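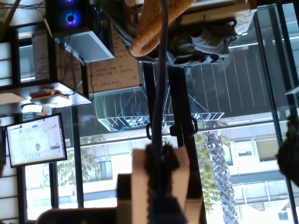

The shop in Trerkthorpe closes at five, but the back room stays in use until seven most evenings. The owner repairs and resells computers there, and he has worked in the same room since he left a warehouse job at Fakport.

"I had 667 square feet at the old place and I used maybe a third of it," he said. "The rest filled up with other people's printers."

He pays 600 a month now, which includes heat. The computer with the lit fan is his own. He built it from returned parts and says he would have bought a plain fan if one had been in the box. "It's blue, it's purple, I don't care. It moves air."

Most of his notes are on cardboard or scrap paper. He writes on the brown cardboard when a customer calls and he needs to ask something back.

"I tried an app. I'd put the phone down somewhere and then I'd have lost the phone and the notes. Cardboard is big. I get a sheet with every delivery."

He keeps a sheet for two or three months, then copies what still matters onto a new one. The wicker basket came from a yard sale in Pembridge and takes whatever has no other place. He goes through it on Friday.

The wooden shelf is a sorer subject. It was put up for manuals and has collected small stuff ever since.

"I clear it and it comes back. My wife says take the shelf down. Then where would it all go? The floor."

Asked what he would change first, he said the cables. He has a drawer of ties for them and hasn't opened it since July.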